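Hilow Opens Its Lerkport Demonstration Hall to Regional Buyers

LERKPORT, March 2020 — Hilow received purchasing staff from schools, print shops and small assembly firms on Tuesday for a guided visit to its demonstration hall. The subject of the visit was the Antunes, a two-arm tabletop kit which the company has offered on lease since October.

The visit began with a short presentation of the lease terms. The kit is supplied as a pair of arms with grippers, and the standard agreement includes 18 hours of operator training. Visitors then moved to the work cell, where the task on show used two markers and a paper cup.
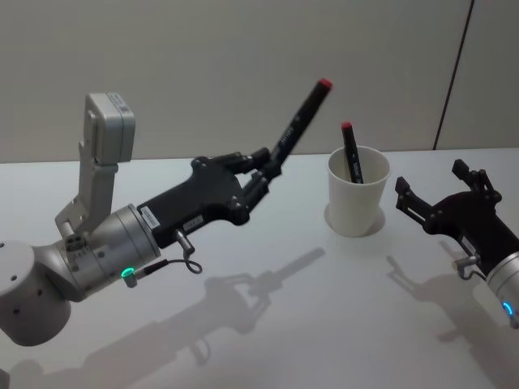

Mbali Modise
Visits Correspondent, Londent Trade Review

Small, light objects are a fair test for equipment of this class. A marker is narrow, and a paper cup offers little resistance if it is struck. With one marker standing in the cup and the other held by the left gripper, the second gripper waited open on the right side of the table.

Company staff explained that the task is taught by guiding the arms by hand, after which the routine is stored and may be edited. Up to 700 routines can be kept on the control unit. Several visitors asked whether routines could be moved between kits — they can, provided both units run the same software release.
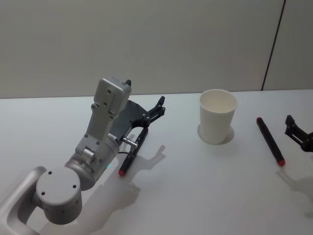

Mbali Modise
Visits Correspondent, Londent Trade Review

Grip angle received close attention from the group. A marker held with its red tip down, near the tabletop, calls for a different approach to the cup than one held with the tip raised. A marker lying flat is a separate case again, and the operator's manual gives it a chapter of its own.

The monthly lease is $2,659 for the complete kit, with a reduced rate of $2,000 for public schools. Service calls within the Lerkport area are included. Buyers outside the area were advised to request a written quotation for travel costs.
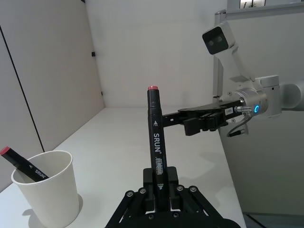
PRODUCTS AND SERVICES

The wrist view is offered as part of the kit and was of particular interest to the instructors present. At this distance the word "FINE" can be read on the upright marker, as can the brand name SRUN. The other arm carries a camera module with two lenses, angled down toward the work.

Questions at the close of the visit concerned spare parts and the replacement of gripper fingers. Hilow stated that fingers are sold in pairs and may be changed by a trained operator. Further visits may be arranged through the Lerkport office, which asks that groups state their intended use of the kit when booking.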